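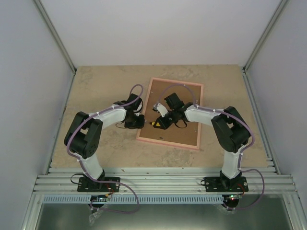 Words: Fliler staff | Filed under Desks & Walls | 2 comments

Got her on the phone Friday, between a delivery and lunch, so this is quick. She runs Drestell, which is small, and which sells cork boards. Just cork boards. Brown cork, thin wooden border, border comes in pale pink or you can have it bare. That's the catalog.

Why pink, I asked. First thing I asked.

"My sister's kitchen," she said. "She had one by the fridge for years, school calendar, takeout menu, a dead balloon. It was the only thing on that wall I ever looked at. When I started making them I did pink first and figured I'd do the sensible colors later. Later hasn't come."

She's sold 568 since January. Most go to kitchens, some to classrooms, and one dental office took a stack and then came back for more. She doesn't love the word "organizer." Doesn't love "memo board" either. "It's a cork board. You stick stuff in it."

We got onto cork, and this took up half the call. Cheap boards have a skin of cork over cardboard, and you can tell as soon as you push a pin in. It goes in a little way, hits something dull, and leans. By the end of the week your electric bill is behind the radiator. Hers is thicker. How thick? "Thick enough that the pin stands up by itself. I test with the worst pins I can find, the ones from the dollar bin with the bent points."

And the dark specks you get in the surface? People email about those. A lot, apparently.

"They think it's dirt. They think it's mold! Somebody sent one back with a circle drawn around every speck, in ballpoint, so now I have a board with circles on it. It's bark. Cork is bark, it has dark bits in it. Now and then it really is a pen mark or a pin hole and you can't always tell by looking, so rub it with a dry cloth. If it stays it stays."

She was less cheerful on paint. The pink has changed three times. First one was too sweet, she says, like icing. Second one dried orange under a kitchen bulb. The current one she mixed toward white, and even so it goes dustier or brighter depending what room its in. She tells people to look at it at breakfast and again with the lamps on before they drill anything.

"I hold it next to everything pink in the house. Cups, towels, a raincoat. None of them match each other either, so what am I matching."

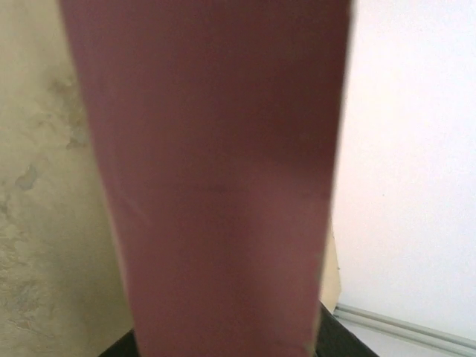 Dusty rose with the light on one side.

Hanging. I had questions because mine fell down (not one of hers). She's against the sticky strips, at least for anything bigger than a placemat. Two screws, one near each top corner, into something solid. Old plaster crumbles so drill slow and use a plug. On a fresh painted wall wait a few weeks or the border takes a rectangle of paint with it when you move house.

Or don't hang it. She was quite insistent on this. Plenty of people keep the board flat on a desk and work on it, for pinning out knitting, for sorting beads, for kids cutting things they shouldn't be cutting. "Flat's fine. Flat is great. I have one flat next to the sink and I've never hung it." She turns hers a bit off square so her elbow doesn't catch the corner.

The border is the part she'd talk about all day. It's pale wood, left alone on the sides you don't see much, color on the face. Sombatkul, the lumber place she buys from, wanted to sell her something with no grain at all, smoother, takes paint faster. She said no. She likes seeing lines run down the edge.

"If you paint it all round it looks like plastic. Leave the edge and people pick it up and go oh, wood. I've watched them do it at the market."

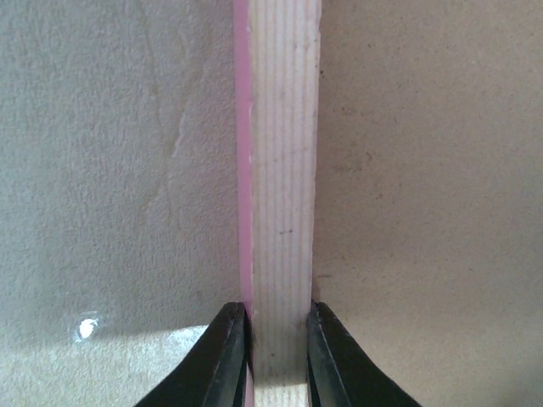 Leave the sides bare and they get grubby where hands go, a reader going by Flovesov wrote under our last desk piece, and by spring the pale wood is gray and the paint still looks new. Read that to her over the phone. Pause.

"They're right. They do go gray. Pencil eraser, the white kind, or very fine sandpaper and go with the grain. Or leave it. My sister's is filthy on the one side and I wouldn't touch it."

Does she seal them? Not at the moment. Tried a wax, it picked up lint. Tried a clear coat and it yellowed next to the pink and she had to sand 50 borders back, which she did in one very bad weekend with the radio on.

What's on hers, the one by the sink? She went to look. A seed packet, a parking ticket numbered 3807 that she swears is paid, a recipe for soup with the bottom half missing.

Next up is a long narrow one for hallways, keys and mail and so on. Same cork, same border. Pink, she thinks. There was a knock at her end then and she had to go sign for somthing, so I never got the price.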